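Trellport Food Co-op
Home | Shop hours | Membership | Weekly box | Contact

Weekly Produce Box: Frequently Asked Questions

Last updated 19th December

Signing up

Do I have to be a co-op member to get a box?
No. Anyone can order. Members pay a lower price, which shows at checkout once you are logged in with your member number. If you join after placing an order, the member price starts with your next box. We don't go back and adjust earlier ones.

What sizes are there?
Small and large. The small box suits one or two people who cook most nights. The large box suits a family, or two people who eat a lot of vegetables. Both hold the same kinds of produce in most weeks, and the large has more of each. When something is scarce it may go only into the large boxes, and the small ones get something else of similar value.

Is there a waiting list?
Sometimes. We pack up to 228 boxes a week and can't go over that with the cooler space we have. When the list is full, the sign-up page says so and lets you leave your email address. Places usually open up in August, when people are away and decide not to come back to it in the fall.

Can I try one box before I commit?
Yes. Choose "single box" when you order. The price is a little higher than the subscription price. You can change to a subscription later from your account page, and you don't need to fill in the form again.

What is in the box

Can I choose what goes in?
You can list up to three items you never want, and we will leave them out. Beyond that, the box is packed from what the growers bring. The contents list goes out by email the evening before packing. It is usually right, but if a crop comes in short we may change an item the next morning without sending a new email.

Where does the produce come from?
Most of it comes from two farms, Serrano and Illero. Serrano grows the greens, scallions, and most of the root vegetables. Illero has the greenhouses and sends cucumbers, peppers, and tomatoes. In winter we also buy from the wholesale market in Vudetby, and anything from there is marked with a "V" on the contents list.

Is it organic?
Serrano is certified organic. Illero is not certified. They use biological pest control in the greenhouses and will tell you what else they use if you ask. Market produce varies from week to week. If you want certified produce only, the box isn't a good fit at this time, and you would do better buying from the labeled bins in the store.

What is bitter melon, and what do I do with it?
It is a long green vegetable with a bumpy skin, related to cucumber and squash, and it is as bitter as the name says. Cut it in half lengthwise, scrape out the seeds and the white pith with a spoon, and slice it thin. Salt the slices, leave them for a while, then rinse and squeeze. Stir-fry with egg, or with garlic and a little pork. You don't need to peel it. People who dislike it tend to go on disliking it, so use one of your "never" items if you need to.

How do I use a whole napa cabbage?
Take leaves from the outside and keep the rest wrapped in the refrigerator. The thin green parts go well raw in salad or at the last minute in soup. The thick white parts need a few more minutes in the pan. A head will keep for weeks if you peel off the dried outer leaves as you go. It also makes good kimchi, and Solange Seixas has put her recipe on the handout rack by the registers.

Why are my carrots crooked?
They hit a stone or a hard patch while growing. They taste the same as straight ones. We pack them as they come from the field and pay Serrano the same price for them.

Storage

How should I store everything?
Twist the tops off carrots and beets as soon as you get home. The tops pull water out of the roots. Carrots then go in a closed bag in the crisper drawer.

Scallions last best standing in a jar with a little water over the roots, with a bag pulled loosely over the top. Change the water every few days. You can also wrap them in a damp towel and lay them flat.

Cucumbers don't like the coldest part of the refrigerator. Keep them near the front, on an upper shelf, and away from apples and bananas.

Bitter melon should be wrapped in paper and eaten within a few days. If it turns yellow it is overripe. Some people like it that way, but most of our recipes call for green.

Potatoes, onions, and winter squash stay out of the refrigerator. Keep potatoes in the dark, and don't store them in the same bag as onions.

Should I wash the vegetables before I put them away?
Wash them when you are ready to use them. Leafy greens are the exception if you have a salad spinner and will dry them properly. Put away wet, they go slimy quickly.

My greens are wilted. Are they still good?
Usually. Trim the ends and put them in a bowl of cold water for half an hour. If they come back, eat them that day. If they smell off or feel slippery, compost them and write to us.

Can I freeze what I don't use?
Most of it. Blanch green beans, carrots, and leafy greens first. Peppers and chopped scallions can go in raw. Cucumbers and lettuce don't freeze well at all.

Pickup and delivery

Where do I pick up my box?
At the back door of the store, on the alley side. Ring the bell and give the name on the order. Please don't wait in the loading space, as the Illero truck needs it.

There is also a pickup point in Vudetby, in the hall at 701 Station Road. The hall has no cooler, so boxes for Vudetby should be collected on time.

Can someone else pick up for me?
Yes. They only need to know the name on the order.

What happens if I forget?
We keep boxes in the cooler until closing time the next day. After that the contents go to the community kitchen, and we can't give a refund. If you call before closing we will hold the box one more night.

Do you deliver?
Only within Trellport town limits, and only for people who can't easily get to the store. There is no form for this. Call us and we will work it out with the driver.

What should I do with the empty box?
Flatten it and bring it back. Open the bottom flaps by pushing from inside; if you pull them, they tear and we can't use the box again. Egg cartons and rubber bands are welcome too. We don't take plastic bags.

Payment and changes

When am I charged?
The day before packing. If a card is declined we try once more that evening, and then the box is canceled for the week. Your subscription stays in place.

How do I skip a week?
Log in, open "My box," and mark the week. You can skip as many weeks as you like. The cutoff is noon two days before packing, and the office can't undo it after that because the order has gone to the farms.

Can I pay with food benefits?
Yes, but only in person at the register. Choose "pay at pickup" when you order. The deposit is waived.

What if something in my box is bad?
Email us within two days and say what it was. A photo helps but isn't required. We credit your account for the item. We don't send replacements, and we don't need the bad item back.

Do prices change during the year?
The box price is set once a year and stays there. The contents vary instead, so summer boxes are heavier than winter ones.
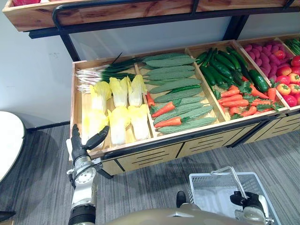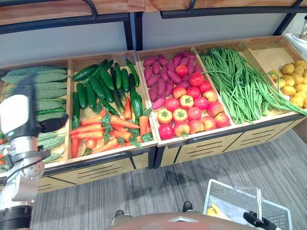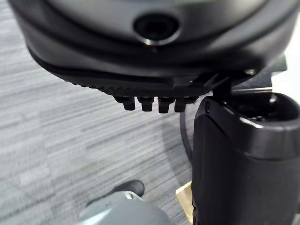
Trellport Food Co-op, Produce Department

Other questions

Can my child's class visit?
Yes, outside packing days. Groups should be small enough to fit in the produce aisle and still let shoppers through. Write to Solange Seixas with two or three possible dates. Serrano also takes school groups, but you need to arrange that with the farm directly.

Can I sell you vegetables from my garden?
We buy small lots of herbs, garlic, and cut flowers when we are short. We don't buy leafy greens from home gardens. Bring a sample in the morning and ask for Tarcísio Paiva, who does the buying. Please don't leave produce at the back door without talking to him first.

Do you take requests for new crops?
Yes. Tarcísio meets with both farms each winter, before they order seed. Requests that come in later are kept for the following year. Okra and sweet corn have been asked for many times; Serrano does not have the room for corn, and okra is under discussion.

Who do I contact?
For changes to an order, use your account page first. For anything else, call the store and ask for extension 3898, or leave a note at the register marked "Box." We answer messages on packing days after the last box has gone out, so a reply may take until evening.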